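Apuntes del taller virtual: antes de simular, ponte normas

Miércoles, 29 de enero de 2020

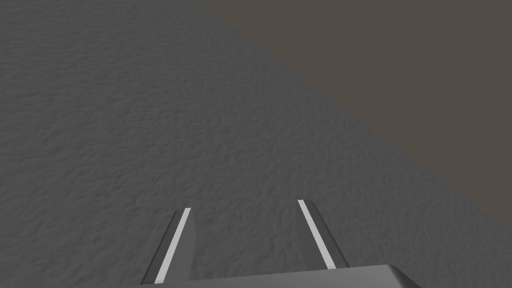 Llevo desde septiembre dando la lata en Lelano con lo mismo: un ensayo en simulación necesita reglas tan serias como uno en la celda de verdad. Y sí, ya sé que suena a papeleo (a mí también me daba pereza), pero después de repasar 800 ensayos guardados sin una triste nota al lado, os aseguro que se le coge cariño al papeleo. La primera norma que hemos escrito va sobre el punto de partida: pinza abierta, sin pieza entre los dedos y con las puntas separadas de la superficie. Si arrancas con los dedos como los de la pinza simulada, con esa franja blanca en la cara interior de cada uno y un buen hueco de superficie gris en medio, cualquiera que abra el ensayo sabe desde dónde se empieza. ¡Parece una tontería y nos ahorra unas discusiones tremendas!

La segunda norma es de Ieva Tamošiūnaitė y me costó aceptarla. Ella quiere que cada escena lleve su ficha: versión del modelo de la pinza, rozamiento de la superficie, masa de la pieza, paso de tiempo y la semilla del generador aleatorio. Todo, aunque no hayas tocado nada desde el día anterior. Yo protesté, claro, y a la semana siguiente me tocó repetir un ensayo mío y no había manera de que saliera igual. Había cambiado el rozamiento un viernes a última hora y no lo apunté en ningún sitio. Ieva no dijo nada, pero me mandó la plantilla otra vez.

Con las texturas hemos tenido más debate. Un relieve irregular queda muy bien en pantalla, pero puede ser pura apariencia y que el motor físico calcule el contacto contra un plano liso. Así que ahora la ficha tiene dos casillas, una para el relieve visual y otra para el de colisión, y hay que rellenar las dos. Anderson Paiva pedía además que usáramos siempre el mismo fondo. Lo hemos dejado en recomendación, porque en Troltus prueban justamente con fondos distintos y no era plan de fastidiarles el trabajo.

Luego está lo de los límites. Hemos puesto el tope de fuerza de cierre en 40 newtons para todos los ensayos compartidos, también en simulación, donde romper algo sale gratis. Me parece importante: quien se acostumbra a apretar sin límite en la pantalla acaba copiando esos parámetros al robot. Si alguien necesita pasar de ahí, que lo escriba en la ficha y que lo firme otra persona antes de lanzar la tanda.

¿Y los fallos? Se guardan, por favor. Los agarres que resbalan, los dedos que atraviesan la mesa, las piezas que salen disparadas hacia el infinito (mis favoritas, lo confieso). En Stonia los borraban para no ocupar disco y ahora no saben qué porcentaje les salía mal.

La plantilla ya está en la carpeta común. Probadla con un ensayo corto y contadme qué casillas sobran, que seguro que alguna sobra. En el próximo boletín os cuento cómo vamos con el paso a la celda real y la parada de emergencia, que da para rato.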